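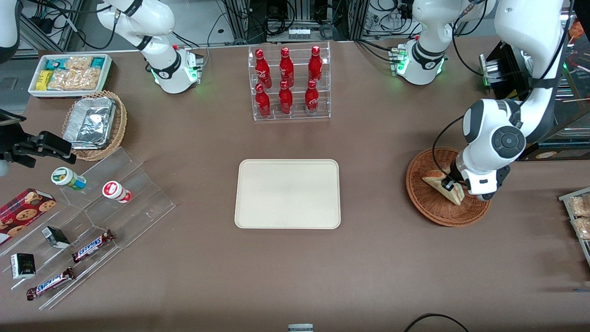
When does the Prenura soundtrack come out?
In November, two weeks ahead of the film itself, with 17 tracks on the full album.

Fans of the Jilance films have been waiting on this one! The first song from Prenura, a slow river ballad called "Kļaviņa," went up this morning and it's a beauty. It opens with a single voice and a hand drum, then the strings come in under the second verse and the whole thing lifts. Composer Rasa Baranauskienė wrote it before a single scene had been shot, and the director liked it so much that he rebuilt the ferry sequence to fit its length.

"I sent him a rough recording from my kitchen and he played it for the cast the same night," Baranauskienė said. "After that I wasn't allowed to change a note."

The film takes its title from the village where the story is set. Two sisters, a stolen accordion and a wedding that keeps getting put off are all tangled up over one long weekend (the trailer gives away a bit more than that, so skip it if you like surprises). Music runs through most of it, with 14 of the album's tracks heard on screen and the other three recorded just for the release.

Arnix, the label handling the album, is also pressing a vinyl edition with a booklet of lyrics in the original and in English. A second single, the wedding dance, follows next month. It was recorded live with a 20-piece village band, and the short clip shared so far is loud, fast and a whole lot of fun.

Running time and ticket details for the premiere are still to come.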